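La encimera pequeña también trabaja

En casi todas las cocinas de piso hay un tramo de encimera que acaba siendo el del desayuno. Suele ser el que está cerca del enchufe, a veces el único. Allí se instala primero la tostadora, luego el hervidor y después todo lo que se usa antes de salir de casa. Cuando el tramo es corto, el orden de llegada de los aparatos decide el orden de la cocina, y casi siempre decide mal.

Tormod Myklebust lleva 20 años reformando cocinas pequeñas, los últimos desde Fosudwood, su taller de tablas y encimeras. Su primera pregunta a un cliente es qué desayuna. «Si me dice que café y nada más, sé que puedo quitarle media encimera. Si me dice té, tostadas y cereales, sé que necesita sitio para tres cosas que no se guardan nunca», explica.

El té ocupa más de lo que parece. Hace falta agua caliente, una taza, las bolsitas, una cucharilla y un lugar donde dejar todo eso mientras pasan los 4 minutos de la infusión. La costumbre de tener las bolsitas en su caja de cartón, dentro de un armario, obliga a abrir puertas con la taza en la mano. Myklebust prefiere sacarlas y ponerlas en un cuenco a la vista. Se ve lo que queda y se mezclan marcas sin problema. El inconveniente es que los tés sin sobre individual pierden aroma, de modo que esos van aparte, en un bote cerrado.

La regla que aplica en el taller es sencilla: los aparatos a un lado, los recipientes al fondo y el centro libre para una tabla. El lado lo marca el enchufe. El horno de sobremesa y la tostadora pueden ir uno junto a otro, siempre con la separación que indique el fabricante, y el hervidor queda cerca del borde para llenarlo y servir sin pasar por encima de nada.
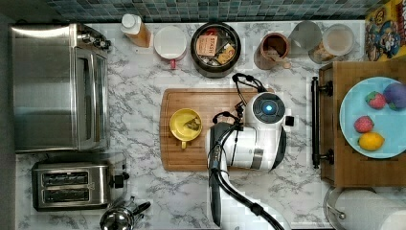

Al fondo, contra los azulejos, conviene una sola fila. Con dos filas, la de atrás se olvida. Un tarro de cristal transparente evita levantar tapas, y una taza que ya no se usa para beber sirve para las cucharas. Los cereales son el caso difícil: la caja de pie tapa la pared y rara vez cabe bajo un mueble bajo. Hay quien la tumba y hay quien pasa el contenido a un bote. Myklebust es partidario del bote, aunque admite que en las casas con niños la caja suele ganar.

La tabla es la pieza que más defiende, y vende tablas, así que habrá que tomarlo con cautela. Su argumento es práctico. Una taza apoyada en la piedra deja cerco, sobre todo si es mármol natural sin sellar, y el té mancha tanto como el vino. En madera, la mancha se lija. Recomienda una tabla con las esquinas redondeadas, que no se enganche con la manga, y aceite mineral una vez al mes durante el primer año. Después basta con aplicarlo cuando la madera se vea seca. Nunca al lavavajillas y nunca en remojo.

El modelo que sale más de su taller mide 23 centímetros de fondo, una medida pensada para que quepan delante del recipiente más ancho y todavía quede borde libre. Las hay más baratas en cadenas como Wundo, y para uso ligero cumplen. Vasico, por su parte, vende bandejas de metal que hacen el mismo papel y se limpian antes, pero suenan cada vez que se deja una cuchara.

El azulejo de la pared merece una nota. El mosaico pequeño disimula las salpicaduras mejor que una pieza lisa y grande, y en tonos azules o grises aguanta bien junto al acero. A cambio tiene mucha junta, y la junta detrás de una tostadora se oscurece. En una reforma que terminó en enero, Myklebust cambió solo esa franja y dejó el resto como estaba. La clienta, que pedía cocina nueva, se quedó con la que tenía y un gasto de 200 euros.

El mantenimiento diario es corto. La bandeja de migas se vacía una vez por semana. El hervidor se descalcifica con vinagre cuando aparece la capa blanca en el fondo. Los recipientes se mueven, se pasa un paño por detrás y vuelven a su sitio. Si al moverlos sobra alguno, ese es el que va al armario.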